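Small table, big breakfast: a chat with the woman behind Sornico's play kitchen

I got to Sornico a little before opening, and the owner was already sorting plates. She runs the play kitchen corner at the back of the shop, and she'd warned me on the phone that she could talk about toy fruit all day. She wasn't kidding!

"People think kids want the fanciest set," she told me, handing me a coffee. "They want a bowl. Give them a bowl and something to put in it and you can go read your mail."

She started with 2 crates of mixed dishes from a closing sale at a place called Goten, plus a bag of pretend food her own kids had outgrown. The food has been replaced since then, but a few of the dishes are still going strong - she's fond of the pale ones and won't hear a word against them.

I asked why she keeps the table white. "I tried a flowered tablecloth for 5 weeks. The strawberries kept vanishing on it." On a plain top, she says, even the little ones can find what they're after, and she can see at a glance what needs to go back on the shelf.

The colander is the surprise hit. "They wash everything in it. There's no water, there's no sink, and they wash everything." She did a whole month of soup in February, when it was too cold to be outside, and the colander served as pot, hat and boat (she let the boat go on longer than she should have).

Does she mix real kitchen things in with the toys? She does, and she's picky about it. No glass, no knives, nothing plugged in. Bowls should be small enough for one hand. Plates can be as big as you like, "because a big plate makes a small lunch look like a party."

Before I left she made me set a place for myself. I got it wrong, apparently. The fruit goes in the bowl first.

Play kitchen hours are posted at the shop door. Drop-in is $5 a child, and grownups are free.

Last updated: 2025-10-13

Comments

My daughter talks about that colander at dinner. Now we have to buy one.

Do you take donated dishes? I have 20 plastic plates and no room in the cupboard.

Fruit first, obviously. We do it that way at our house too!

Recent stories
Kestisero reopens with a longer bread counter
What to do with 555 buttons
A morning at the Tamošiūnaitė bakery
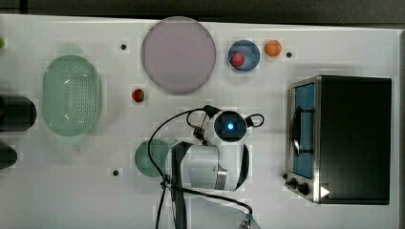
Colander, plates and a little blue bowl with something red in it.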